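Longboard for a returning surfer, or stay on the mid-length?
Tringate Surf Forum > Boards and Gear

saltporch
June 19, 2025

Hi all, long-time reader and not much of a poster. I grew up surfing, stopped when the kids came along, and got back in the water in April after more years away than I'd like to admit. I'm riding a secondhand Altine mid-length and I can't decide whether to keep at it or go up to a proper longboard. My local spot is slow and fat most of the summer, and I'm missing a lot of waves I feel like I should be catching.

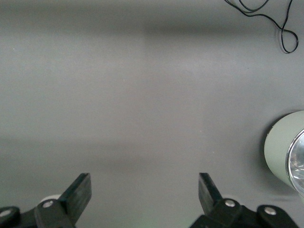
dawnpatrolmom replied:
Welcome back to it! I'd say go longer and don't think twice. I spent a whole season being stubborn on a board that was too short for me, telling myself I'd paddle into shape, and all I did was get tired and grumpy. The first week on a nine-footer I caught more than I had in the two months before it, and I came home smiling, which my family noticed before I did.

kelpline replied:
I'm going to disagree a little, with love. A mid-length is plenty of board for slow waves if your paddling and positioning are there. When people come back after a long break they tend to sit too far out and too far back on the board. I'd give it 40 sessions before spending any money. Move up on the deck until the nose is just about kissing the water, and sit a few yards further in than feels comfortable.

saltporch replied:
Thank you both, this is just the kind of argument I've been having with myself in the car. Kelpline, you may have caught me on the sitting too far out part. There's a crowd on the inside and I've been shy about it - old habits, I guess, from a beach where the older guys would let you know if you were in the wrong place.

What would I be looking at for price if I did go longer? The shop in Kodport has a new Sjögren log on the rack and I've visited it three times now like it's a puppy.

dawnpatrolmom replied:
Ha, I know that feeling. New ones are a lot of money though. I paid 400 for mine used, with one repaired ding near the tail, and it's been a wonderful board. Check the noticeboard at the Tringate lot, people are always selling at the end of summer when they've run out of garage.

foamandfin replied:
Jumping in because I've owned both. The Sjögren is lovely but it's heavy, and the walk down the steps at Kodport is no joke with something that size under your arm, especially if the wind is up. My shoulder complained for a month. If you do buy it, get a sling or a cart at the same time and figure that into the cost.

I also don't agree that 40 sessions is fair to ask of somebody with kids and a job! That could be a year and a half. Life is short, go catch some waves.

kelpline replied:
Fair point about the year and a half, I surf before work and forget not everyone can. Make it 10, then. I still think the board you have is being blamed for something it didn't do. What fin setup is on it? If it's three small ones, try a single with a little side bite. It made my old mid-length feel a good deal smoother in weak surf, and it's a cheap thing to try.

saltporch replied:
It's the thruster set that came with it. I do have a single fin somewhere in a box from the old days, so I'll dig it out and see if it fits.

So the plan is to move up on the deck, sit further in, try the fin, and keep half an eye on the noticeboard. Foamandfin, I walked those steps with the mid-length last weekend and thought of you before I'd even read your post. Will report back once we get a little swell.

dawnpatrolmom replied:
Please do! And if you see a red nine-footer at Tringate, paddle over and say hi, that's me.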